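Gornevia Visitor Trail: Progress Report
February 21, 2026
Prepared by Keir Skinner, Trail Project Lead
Submitted to the Kartha Tourism Fund

Work since the last report

The walking route from the old harbor at Prekport to the hill village of Gritholm is now open along its full length, apart from the chapel detour described below. Signs are up at both ends and at the three road crossings. The printed map has been through its second proof and the spelling of the farm names has been checked with the people who live there.

The Prekport arrival office opened to visitors in September. It handed out 703 route leaflets up to the end of the reporting period. The leaflets were free, and German and French versions ran out first. A reprint of 300 in each of those languages has been ordered from the same printer at the same price.

Food and drink on the route

Visitors told us in the comment book that they wanted somewhere to buy a drink before the climb to Gritholm. The store at the foot of the hill has agreed to stay open through the lunch hour during the walking season. It sells bottled and canned drinks, and the owner will let walkers refill their own bottles at the outside tap. The stop has been added to the map.
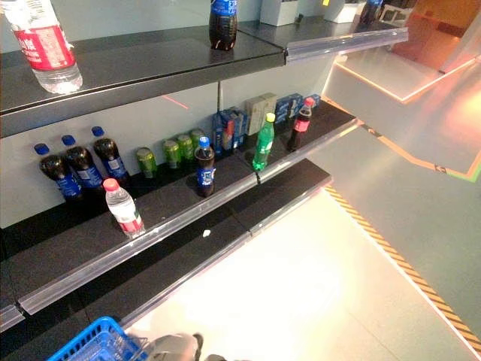

Lodging

Five guesthouses in Gritholm have signed up to the one-night walker rate. Two more are waiting on fire inspections. The bus company has moved its late afternoon departure back by half an hour so that day visitors can get down from the village without rushing. We asked for a Sunday service as well and were turned down for this year.

Delays

The chapel detour is still closed. The retaining wall below the path needs repair, and the first contractor withdrew after the site visit. A second quote has come in and is $200 over the amount in the budget line. We propose to cover the difference from the money left over on signs. Please confirm in writing that this transfer is acceptable, as the contractor will hold the quote only until the end of next month.

The audio guide is behind schedule. Recording is finished, but the Prekport section has to be edited again to match the new route around the fish market.

Next period

Deliver the reprinted leaflets to the arrival office and the guesthouses.
Start the wall repair once the transfer is approved.
Finish the audio guide and test it on the full route.
Send the fund a full statement of spending with receipts.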